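October 2, 2023

Sleeves again. Counted the kraft ones out on the dark counter by the sink before opening, bird side up so the prints could be compared.
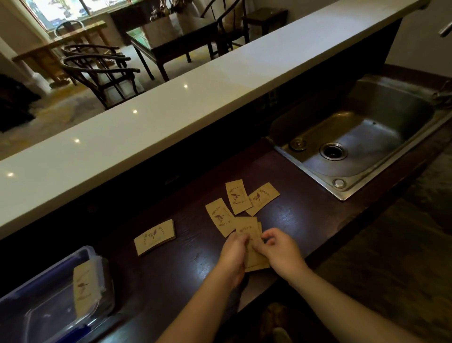
Too many in one bin, was the remark passed over the bar by the morning shift, and a tight stack makes people pull two and throw one back. Fair point. At Castness they keep 40 to a bin and refill at noon, and apparently the doubles stopped. I have been filling until the lid would barely close.

Count for the record: 560 on hand, including the opened sleeve pack from Fumport. Usage last week was around 60 a day, which gives a little over nine days. Reorder Thursday at the latest. The purple print is consistent across the batch. I had expected a color shift after the supplier changed ink, and I can't find one under the counter light.

Method, so I do it the same way next time. Take a small stack, square the long edge against the palm, flex once to break the glue line free, fan, check the print, restack with all the curves facing the same way. Mixed curves take up more height in the bin and the top ones slide off. Keep everything left of the sink. Kraft board takes up water fast and a damp sleeve will not grip a cup.

Set aside 2 with a weak seam. Both opened at the glue line with light thumb pressure. Not enough to complain about, but I wrote the lot number on the back of the Fumport invoice.

Tested the Kullent sample on a 12-ounce cup. Thicker board, better insulation, but it rides too high and covers the sip mark. Staying with the current one.

The counter finish is wearing. Light scratches mostly, and they catch coffee grounds. Needs oil before the end of October. The tin of Castaño is under the register, about a third left, enough for one coat if I skip the shelf.

Bin now at 40. Remainder boxed, dry storage, second shelf. Check doubles on Friday.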